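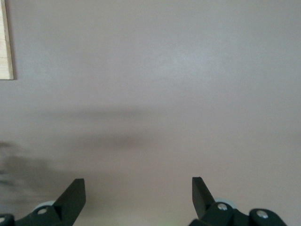

4.2 Changes in task allocation at the finishing shop

Home Articles Authors Archive Search

The study site was the Gedavetti workshop, which fits out small offices with painted panels and wooden shelving. In March the shop began using an arm with a two-finger gripper, run on the Mockus control software, for handling work near finished walls. Before that, two fitters shared the handling and a third checked surfaces at the end of the shift.

Figure 3. Wrist view of the gripper, fingers open and nothing held, facing a plain wall with part of a wooden board at upper left.

We logged 404 handling tasks and dropped 4 with incomplete records, leaving 400 for analysis. Fitters kept all work at corners and around outlets. The arm took over most of the repeated reaching, and the time the fitters saved went mainly into setup and checking.

The wrist view changed how checking was done. Fitters told us that soft shadows on a pale wall were hard to tell from scuffs on the screen, and that they still walked over to look. One fitter described this as "doing the old job with an extra step." Others preferred it – they no longer had to stand with their arms raised for long periods.

Pay grades did not change during the study. Responsibility was less clear. When a panel was marked, the shift log had no field for whether the arm or a person had last handled it, and fitters wrote this in the margin. The Dranari site, discussed in Section 4.3, added such a field before its arm was installed.

Contact | Copyright Tondus Papers, July 2023 | Back to top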